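Is a paid declutter plan worth it?
Started by Radosław Nowakowski — August 23, 2025
18 replies (showing 5) · 3 shares

Radosław Nowakowski
My sister signed up with Diltent in January and wants me to do the same. They send you a checklist, you sort one room a week, and they "coach" you by email. It costs $8 a week. She swears by it. I read the whole sample plan and I can't see anything in it my mum didn't yell at me for free. Has anyone here paid for one of these and still thought it was worth it a few months on?

mallee_jen
I paid for Jomelex, same idea with a nicer colour scheme. The house looked great for a month. Then the stuff crept back, because the stuff was never the problem, we just kept buying more. Their site says 1,708 happy homes. Happy when? The day after the skip left?

I'd also be wary of the toy week. They tell you to keep only what the kids played with in the last fortnight. Mine ignore things for half a year and then can't sleep without them.
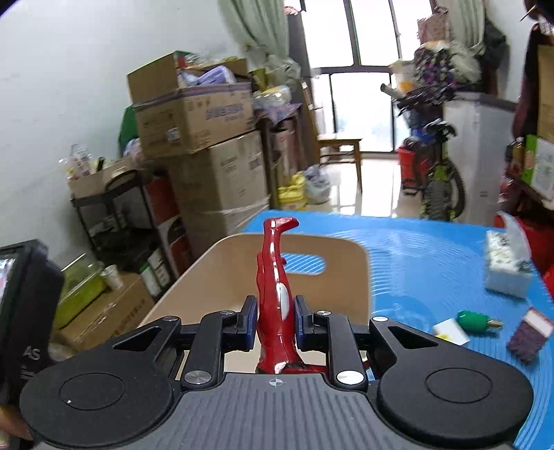

So we ended up putting the toys in tubs in the garage and swapping them over at the start of each term. Cost us the price of the tubs.

duangkaew
Bit harsh. I did Diltent and I'm still fairly tidy. Some of us need a bill coming out of the account to get off the couch. You wouldn't tell someone to skip the gym because push-ups are free.

mallee_jen
I would, though. Most people I know with a gym membership don't go to the gym either.

tubs_and_tins
What bugs me is the shop at the end. By the last few weeks of mine (Prisent) every email had a link to their own storage baskets. I'd just got rid of a cupboard full of baskets. And try cancelling — I had to ring twice, and they still took another payment.

duangkaew
OK, fair about the baskets. I never bought any. Cancelling Diltent was one click for me, so it depends who you go with.

Radosław Nowakowski
Thanks all. I've told my sister I'll do the linen cupboard on my own first and see how far I get. She's given me until the end of the month.

Last updated: 2 hours ago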